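Ticket: Magazines won't stay upright in zigzag rack
Product: Emisau desktop file rack, beige
Status: Open, waiting on customer
Submitted through: Cakel Home Support

Hi there! I bought one of your Emisau racks in November (the see-through beige one with the accordion shape) and I mostly love it, but I can't get my magazines to stand up in it. Thick ones are fine. The thin glossy ones slump over, slide forward and end up in a heap on the table. I've got a box of 80 to sort through, so I'd really like to crack this before I get any further!

What I've tried so far:

I started by filling it from the left, one magazine per slot. The first few held, then the floppy ones started to fold at the middle. Turning them spine down helped a little. Spine to the back was worse -- the covers fan open and catch on the next slot over. 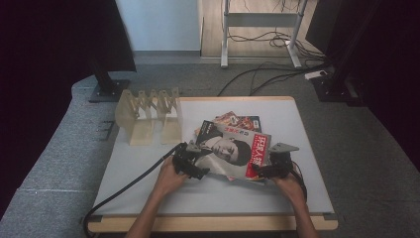 Next I tried pairing them up, two thin ones to a slot, and that's the best result I've had. They prop each other up pretty well as long as the spines face opposite ways. The trouble is that pulling one out drags its partner along, and then I'm back to restacking the pair on the table and squaring up the edges before I can put them away again.

I also checked the feet. Both sit flat, no rocking, so I don't think the rack is warped. I slid a sheet of card behind each magazine too, cut to 30 cm, and they stood up beautifully, but I don't want to cut card for the whole box.

Reply from Cakel Home Support, 2:35 p.m.
Thanks for all the detail. Please try pushing the slots closer together before loading. The frame has some give and can be set narrower. We also sell the Fontes divider sheets, which do the same job as your card.

My update:
Okay, squeezing the slots does help! It springs back a bit when the rack is half empty, so I'm loading the fat issues at both ends and putting the skinny ones in between. Only one has gone over since lunch, and it was an old Bikesel catalog with no cover left. Could you tell me if the Fontes sheets come in a clear version? I'd take a pack if so. Please leave the ticket open until I've done the rest of the box.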